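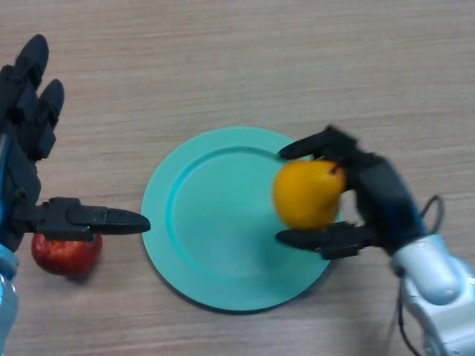 第4回 食器・軽食運営打合せ 議事録

カテゴリー:共用ラウンジ/議事録

開催日 2022年9月6日
場所 Tatbridge館 2階 共用ラウンジ
進行 Maja Jabłońska
出席 ラウンジ係、食器洗い当番、購買担当、1階受付
欠席 清掃担当(事前に書面で意見提出あり)

1.前回議事録の確認
修正なしで承認。前回持ち越しとなっていた棚のラベル貼り替えは完了済み。

2.皿の入れ替えについて
購買担当より報告。陶器の平皿は欠けが増えたため、プラスチックの丸皿に順次切り替えている。色は青緑。縁が立ち上がり、中央が浅くくぼんだ形のものを選んだ。果物やパンを一人分のせる用途には足りるとの意見が多かった。
受付より、汁気のあるものには浅すぎるのではないかとの指摘があった。煮物やスープは従来どおり深鉢を使うこととし、深鉢は処分しない。
色については、明るい木目のテーブルの上で見分けやすく、下げ忘れに気づきやすいという声があった。一方、前に使っていた白のほうが料理の色がわかりやすいという意見も出た。追加分も同じ青緑でそろえることで了承。
発注先はDudia。単価は1枚474円、送料は別。今回の追加分は200枚とし、残りは来年度の予算で検討する。

3.りんごの提供方法
午後の軽食に出している赤いりんごについて協議。現在は丸のまま皿の横に置く人と、皿にのせて出す人がいて、当番によってやり方が違う。
出た意見は次のとおり。
・テーブルに直接置くと転がることがある。床に落ちたものは出せない。
・丸のままのほうが持ち帰りやすく、部屋で食べたい人には都合がよい。
・切って出すと色が変わる。塩水につける手間を当番に求めるのは難しい。
・皿のくぼみに置けば転がらない。
決定事項として、りんごは洗って水気を拭き、丸のまま1個ずつ皿にのせて出す。切り分けを希望する人には果物ナイフとまな板を貸し出す。ナイフは受付で保管し、使用後は洗って受付に返却する。
仕入れはBíró青果店から続ける。傷のあるものが混じっていた場合は、納品当日に写真を添えて連絡すること。翌日以降の連絡では交換してもらえないことがある。
みかんを出す時期になったら扱いを再度相談する。皮を入れる小箱が必要になる見込み。

4.テーブルの手入れ
清掃担当の書面を進行が代読した。木目のテーブルに輪じみが残る件で、濡れたコップや皿をそのまま置いていることが原因と思われるとのこと。
対応は以下のとおり。
・配膳前に固く絞った布巾で拭き、続けて乾いた布で拭く。木目に沿って拭くこと。
・洗った皿は底まで拭いてからテーブルに出す。
・研磨剤入りの洗剤、メラミンスポンジは使わない。
・熱い鍋は必ず鍋敷きの上に置く。
テーブルクロスをかける案もあったが、洗濯の担当が決まらず見送りとした。ランチョンマットについても、拭き取りの手間が増えるため今回は採用しない。
布巾はテーブル用と食器用を分ける。テーブル用は端に糸で印をつける。印つけは食器洗い当番が行う。

5.洗い場と収納
丸皿は重ねたまま水切りかごに入れると間に水が残る。かごには立てて並べ、乾いてから棚の下から二段目に重ねる。重ねる高さは棚板に貼った印まで。
食器乾燥機の使用については、プラスチック皿の耐熱温度を購買担当がDudiaに確認中。回答があるまでは自然乾燥とする。電子レンジも同じ扱いで、回答が来るまで使用しない。この二点は流しの前に掲示する。
陶器の平皿のうち欠けのないものは、希望者に譲る。残ったものは不燃ごみとして出す。譲渡の受付は1階カウンターで行い、包む新聞紙は各自で用意してもらう。

6.軽食費
利用者から集めている軽食費は月1,000円で据え置く。果物の値上がり分は菓子の購入回数を減らして調整する。
菓子を減らすなら事前に知らせてほしいとの要望が利用者から寄せられている。ラウンジ入口とTirketportの連絡欄の両方に載せることにした。文面は進行が作成する。

7.その他
・爪楊枝の入れ物が見当たらない。見つけた人は受付まで。
・冷蔵庫内の名前のない容器は週末にまとめて処分する。掲示は現在のものをそのまま使う。
・流しの下の扉の蝶番がゆるんでいる。受付から設備担当に修理を依頼する。
・来客用の湯のみを使ったあと、茶渋が残ったまま戻されていることがある。当番表の裏に洗い方を書き足す。

宿題事項
購買担当:皿の追加発注、耐熱温度の確認
食器洗い当番:布巾の印つけ、流し前の掲示
受付:果物ナイフの保管場所の確保、蝶番の修理依頼
進行:軽食費と菓子に関するお知らせの作成

次回は1月に開催。日時は出席者の予定を確認のうえ、Tirketportで連絡する。議題の提案は受付の箱に入れるか、進行に直接伝えること。

以上
記録:ラウンジ係
確認:Maja Jabłońska

シェア 4 コメント 0

お問い合わせ|Tatbridge館 共用ラウンジ係 © Tatbridge館 ページの先頭へ戻る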